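Workshop Notebook — Dravirstead Finishing Room
Entry 1413
2025-05-04

Work today concerned the serving trays for the Lucero order and the tabletop on which they are to be inspected. The previous entry left two matters open: whether the matte surface would mark under ordinary handling, and whether the tray rims were finished evenly enough to pass.

The tabletop was wiped down with plain water and a cotton cloth, then left to dry before any tray was placed on it. No cleaner was used. The Pruvberg product tried in December left a faint sheen near one corner, and it took repeated wiping to remove. It is not to be used on this surface again. The remaining 500 ml bottle has been moved to the lower cupboard and labeled accordingly.

Trays are to be set down flat, one at a time, with the rest kept on the rack. Sliding a tray across the surface is not permitted. Lift it, place it, and lift it again when finished.
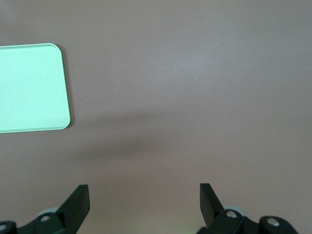 The pale green finish is harder to judge than the darker colors in the same order. Small specks are easily missed when the light falls straight on the face, and each tray should therefore be viewed from at least two sides of the table. Any speck is to be wiped once with a dry cloth. If it remains, it is recorded as a blemish and the tray is set aside for a second look — no scraping, and no polishing at the bench.

Rims are to be checked by fingertip, beginning at one corner and going all the way around. The corners deserve the most time. On batch 677, six trays were returned to the rack with a slight roughness at the corner, which had not been noted at first inspection. The inspection sheet now has a separate line for corners.

The muted pink of the tabletop has proved suitable as a background. The edge of a light tray reads clearly against it, and the white table used for the Jaleo samples did not allow this. A request to keep the present table in the finishing room has been entered in the equipment book.

Outstanding: second look at the trays set aside; replacement cloths; felt for the rack shelves, to be cut to the same size as before.

2 comments
6 shares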